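Foam work board

From the Penner Household and Workroom Wiki

A foam work board (also table board, bench foam, or just "the blue board" in a lot of Prairie households, whatever colour it is) is a flat sheet of foam laid over a table to make a softer, quieter place for handwork. It usually shares the table with at least one small plastic box for holding parts. I've been keeping this article going since the wiki moved over from the old Udance message board, and I should say up front that I'm a fan – I have three of them and my kitchen table hasn't had a new scratch since October.

Name

You'll see "foam board" used for two quite different things, which causes no end of mix-ups at the craft store. One is the stiff paper-faced sheet that kids use for science fair posters. The other is a plain sheet of foam with no paper on it, sold for packing, flooring or insulation. Both get used on tables, and both are covered here, but if I write "board" without saying which, I mean the plain kind. My grandmother called hers a bench cloth, even though there wasn't a thread of cloth in it.

Size and fit

The usual advice is to go a bit smaller than the tabletop and leave a strip of bare wood showing, most of all along the front where you sit. I agree with this completely! A board that hangs past the edge gets leaned on, bends, and sooner or later tips everything on it into your lap. The bare strip is also handy for a mug or a pencil. My biggest one was cut from a Trosex sheet 10 mm thick, and it took me most of an evening because I kept measuring the wrong side of the table.

Thickness is more a matter of taste. A thin board lies flatter, a thick one is nicer on the wrists, and anything really squishy is a nuisance because boxes won't stand level on it.

Colour

Pale colours are the favourites, and pale blue-grey is my own pick. Small dark things show up against it straight away, and it's easier on the eyes than bright white under a ceiling light. On bare wood a little dark screw can sit beside a knot for a week before you find it (ask me how I know). Black foam looks very sharp in the package and then shows every bit of lint in the house.

The box

Pretty much any open box will do, but a clear one with a slight tint is a nice match for a pale board. You can see through the walls to the surface behind, and the tint gives the edges enough definition that you don't knock the thing over reaching past it. Most people stand it toward the back of the board, in the middle, and keep the space in front for whatever they're working on. That way both hands come at it from the near side and either one can reach.

Lids are a sore point. I take mine off and put them on a chair. Some people slide the lid underneath the box, which I find makes it skate around.

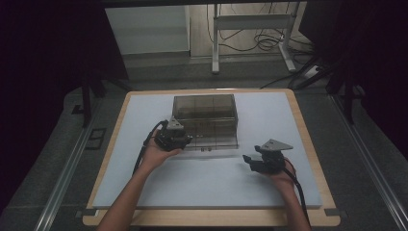 Mackenzie Hiebert: I'd push the box a good hand's width farther back than most people keep it. Little bits always end up at the foot of the front wall, and if you've left no room there you end up chasing them with a fingernail. A strip of felt helped me more than any fancy tray did.

I've gone back and forth on the felt. It does stop things rolling, and I gave it a fair go for a whole winter, but it also grabs anything with a burr on it, and after that you're picking fuzz out of your parts. If you try it, pick a short, dense felt and stick down all four corners.

Paper and other toppers

A foam board can be used bare, or with something on top. Freezer paper is popular, and so is the back side of leftover wrapping paper. Plain matte white gives the cleanest look and takes pencil notes, so you can write a part name right beside the part. Shiny paper throws glare back at you and I'd leave it for the gift table.

Paper from a roll wants to curl. I flip it so the curl faces down, tape the near edge first, then smooth it toward the back. Lorne Bélanger, whose notes started this page, did it from the far edge, and the two of us never did settle the matter. Nutermont used to sell a kraft roll in a 53 cm width that fit my smallest board without any trimming, and I'm down to the last few metres of it.

One caution with a white surface is that it shows everything. Loose threads, eraser crumbs and cat hair all turn up, and you'll want to give it a wipe before setting out anything fiddly. A dry paintbrush is good for this – the wide, soft kind, kept for the purpose.

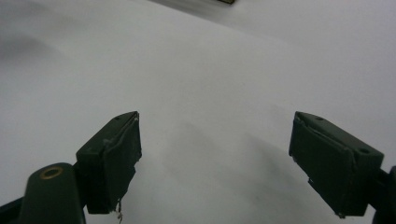

Cleaning and storage

Warm water and a drop of dish soap will do for plain foam. Go lightly with the sponge, and keep solvents well away, as some foams go sticky or pit at the first touch of nail polish remover. The paper-faced sort can't be washed at all. Just brush it off and live with the stains.

Store boards flat if you can. Under a bed is perfect. Standing one behind a door is fine for a few weeks, but it takes on a lean, and then your box rocks on it. If that's already happened, lay it hump side up under a stack of heavy books. My worst one needed 13 days under the encyclopedias and still has a bit of a wave at one corner.

Cuts and dents

Small cuts close up by themselves in soft foam and you can ignore them. Dents from box corners mostly lift overnight. Deep cuts will catch tiny parts, so either turn the board over or tape across the cut with something matte. I turn mine over at New Year's whether it needs it or not, which my family finds very funny.

See also

Bench hook
Parts box, divided
Table pads and leaf covers
Tape, low-tack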